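My day at the Indby open day, or how I spent a whole afternoon on desk stuff

I have been meaning to write this up since 19th March and it kept slipping, mostly because my own desk was such a mess that I couldn't face typing at it. Which is pretty funny given what I went to see!

So, Indby. If you haven't come across them, they are a small outfit in Menesside that plans and fits out offices and study rooms, and once or twice a year they open up their building and let people wander through. You sign up on their website, you get a sticker with your name on it, and then you can sit in the chairs and open the drawers as much as you like. I went with my friend Judit Pálfi, who is moving her bookkeeping business out of her spare bedroom and wanted ideas. I wanted ideas too, but mainly I wanted to be nosy.

Getting there

We took the tram to the end of the line and then walked along the canal for 10 minutes. It was one of those very bright, cold days, and I had the wrong coat. The building used to be a button factory and you still go in through the old loading door, so don't do what we did and stand at the front ringing a bell that doesn't work. There is a coat rack on the left once you're inside and coffee on the right. The coffee was good, the cookies were even better (little walnut ones, I had four).

They had 54 people signed up for the whole day, in small groups, so it never felt crowded. Our guide was Krisztina Virág. She has been there since the beginning and talks very fast, and she let us interrupt her all the time, which we did.

Downstairs: shelves and storage

The first hour was the ground floor, with the big things. Tall shelves, filing cabinets, lockers, a whole row of coat hooks at different heights. I learned that I have been hanging my shelves wrong for years – I always put the first one at eye level and then have no idea what to do above it. Krisztina starts from the tallest thing you own and works out from there. Judit took notes. I took a cookie.

There was also a sliding cabinet from Brivton that Judit fell in love with, a lovely dark green one with deep drawers that hold hanging folders both ways. Then she turned over the tag and it was 1,620, and she put the tag back very gently. They do a narrower one for less, but she says it isn't the same and I think she's right.

Upstairs: what goes on the desk

This was my favorite part of the day. Upstairs is bright, with sun coming straight across the white tabletops, and it's all about the small stuff: trays, baskets, pen pots, the things that are supposed to stop paper from spreading. I have bought so many of these over the years and I always end up with a pile next to the tray, and on top of the tray, and nothing in it.

The one I kept going back to was a black mesh organizer with a wire frame. I like mesh because you can see when something has been lying at the bottom for too long, and you can wipe it or just tip the dust out. And black on a white table looks so neat! Judit finds it too office-y and would rather have wood.

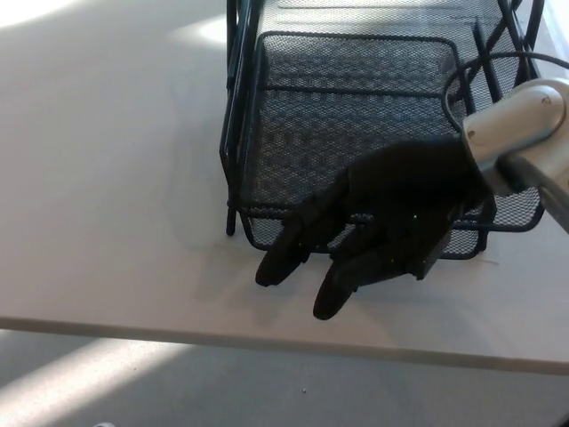
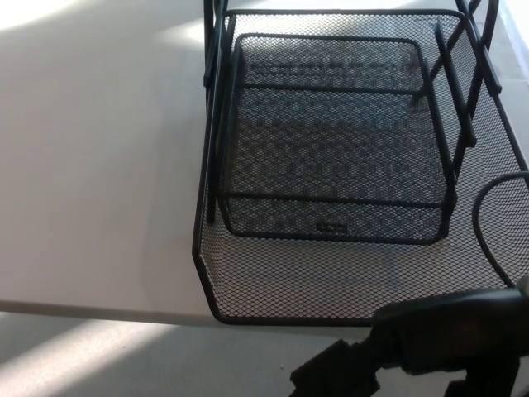
How to load a desk organizer (the mini workshop)

After that we all sat down for a short workshop, which I had expected to skip and ended up enjoying the most. Krisztina gave every pair a big messy heap of paper, envelopes, clips, chargers and old receipts, and we had to find a home for all of it. Judit and I argued about the receipts for ages.

What I took home from it, more or less in the order I scribbled it down:

Put the tray where your hand already drops things. Mine goes to the left of the keyboard, and my tray has been on the right for three years!

Big flat paper goes at the bottom. Anything you need every day should be at the front, and no more than you can pick up in one go.

Small things need a small container of their own. Loose clips in a wide tray just slide into the corners and hide under the letters.

Leave one level empty for a week and see what lands on it. I tried this at home and it was chargers, all chargers.

Empty the whole thing once a month. Krisztina does hers with the radio on and swears it takes less than one song. Mine took most of an album, but it was the first time.

A woman from the other group asked about labels, and there was quite a discussion. Some people love them. I have a label maker and have used it exactly once, on the label maker.

The little shop

On the way out there is a corner where you can buy end-of-line pieces, and of course that's where we lost another half hour. Judit got a set of Szalai folders in mustard yellow and a desk lamp with a small scratch on the base. I held a letter tray for a long time and then bought a box of 298 paper clips. I know the number because it's printed on the lid, and I would love to know why they didn't go up to 300.

They take cards but the machine was slow, so bring some cash if you're in a hurry.

Would I go again?

Yes, and I've already put my name down for the October one, when they are planning to show the chairs properly. A few things if you're thinking of going: wear layers, as the ground floor is chilly and upstairs gets really warm in the sun. Bring the measurements of your desk – I didn't, and I spent the whole day holding my arms apart and saying "about this wide." There are stairs and the elevator is tiny, so call ahead if that's a problem for you. Parking is on the street only.

Judit is still thinking about the green cabinet. I moved my tray to the left side that same evening and so far the pile next to it is pretty small, just two magazines and the water bill.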